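Sell the small fruit by weight and print the size

March 3, 2025

Most supermarkets in this country grade fresh fruit by appearance first and eating quality a distant second. The grading sheet rewards diameter, colour coverage and skin finish. Sugar and firmness get a minimum threshold and are then ignored. 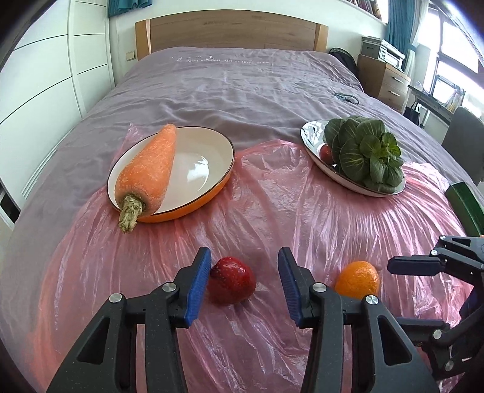 The result is a price structure that has little to do with what the buyer eats. An apple that falls 8 mm under the preferred diameter goes to the juice bin at a fraction of the fresh price, even when it comes off the same branch as the one on the shelf. The grower carries that loss. The shopper carries it too, because the cost of the rejected portion is folded into the price of the accepted one.

I kept receipts and a kitchen scale log for 16 weeks, buying from the Tesport store near my office and from the Driltano growers' market. The log runs to 287 pieces of fruit. It is a household record and should be read as one. Within a single variety, size told me very little about flavour. Storage time appeared to matter more, and storage time was printed on nothing I bought at Tesport.

The usual objection is that shoppers choose large fruit when offered both. They do, when both are priced per piece or when the small ones are sealed in a bag labelled as seconds. Neither is a fair trial. Per-piece pricing penalises the small item by design, and the bag prevents inspection.

A better arrangement would be loose fruit at one price per kilogram, with the size range and harvest month on the shelf ticket. Odiveck already prints harvest month on its potatoes, so the labelling equipment is evidently not the obstacle. Small fruit also suits a child's lunch, where a large apple tends to come home half eaten and brown.

There is a handling cost. Small fruit takes more labour per kilogram to pick and pack, and a fair price has to cover it. I would accept a modest premium on that basis - it is at least a real cost, which a colour standard is not.

Cosmetic grades were useful when buyers ordered by telegram and needed a shared vocabulary. Retail buyers now have photographs and sugar readings before a truck is loaded. The size and colour minimums should come out of the supply contracts at the next renewal, and the firmness minimum should stay.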